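Prindano @prindano

Thread on headspace in home canning, November 2021.

1/ Headspace is the gap between the food and the underside of the lid. Most sealing failures I log trace back to it.

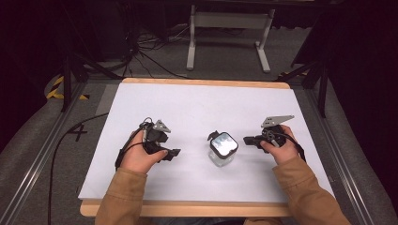 Wamwood replied that a full jar keeps longer, so why leave any gap.

2/ Food expands when heated. With no gap it pushes out under the lid and leaves residue on the rim — and a dirty rim will not seal.

3/ Too much gap is also a fault. The processing time may not drive out all the air, and the top layer darkens.

4/ Use the figure in your tested recipe. Jams and whole fruit differ. Measure after removing bubbles, then top up and measure again.

Altitude changes processing time. It does not change headspace. Separate thread on that later.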